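# Lindale Workroom: Gallery

The Lindale workroom forms part of the Bellell centre and has been in regular use for 16 months. It serves small groups who need screens, good light and room to spread out their equipment. Access is by arrangement with the Todell office, which opens at 9 each morning from April onwards. 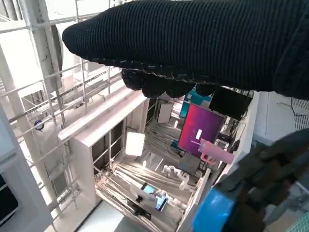
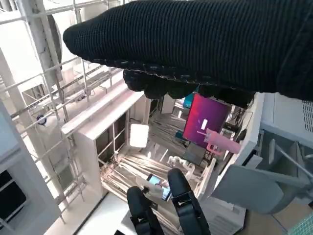
*The workroom from above, with a square light panel lit among the white fittings.*

The first view includes a monitor with a magenta and purple display and a pink tumbler. In the second, long beige cables cross the floor area near the open-fronted cabinet.

Further pictures of the building are held in the Bawa collection, which now contains around 3,000 items. Groups may request up to 19 prints a year for their own publications. Requests are normally answered within 5 working days.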